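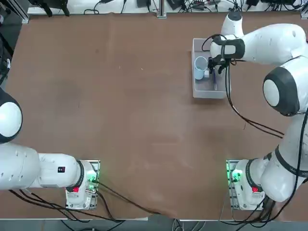

Hafþórsson asked at the start of the session whether the student team should keep both arms powered when a task needs only one of them. The group agreed that it should. The Galcombe competition rules require both arms to be enabled for the full run, and practice is to follow the same rule.

Notebook entry, November, afternoon session
Project Stikisach, tabletop sorting team

Purpose: to practice the single-arm bin task under teleoperation and to record clean runs for the class set. The right arm works in the gray bin with the cup and the blue item. The left arm remains folded at its base until the two-arm handover is introduced.

Run numbering continues from the previous entry. The first run today was 2681. The class target for this task remains 500 accepted runs.

Observations:

Approach from directly above the bin gave the students the most control. Approach at an angle brought the fingers too near the bin wall, and two operators stopped their runs early. Early stops are to be logged as stops and kept.

The wrist cable requires attention. It should have enough slack to follow the arm across the table — but the loop must stay clear of the bin. Operators are to check it before each run.

The speed limit stays at 30 percent for all first-year students. A request to raise it was declined until the written safety check is complete.

Playback of run 2833 in Jevow showed a short delay between the operator's release command and the opening of the gripper. Cause not yet known. The log has been saved under the run number.

To do: repeat the delay test with the left arm; revise the bin placement sheet; return the signed bench form before the next session.

Comments

Bench 2 team: We saw the same release delay last month. Restarting the control program cleared it for one afternoon only.

Reader: Will the placement sheet also apply to the handover task?

Stikisach team: Yes, once it has been revised.

Recent entries
Gripper finger replacement and alignment
Operator sign-up procedure for new students
Notes on the Galcombe practice round

Copyright Stikisach Student Robotics Project | Contact | Back to top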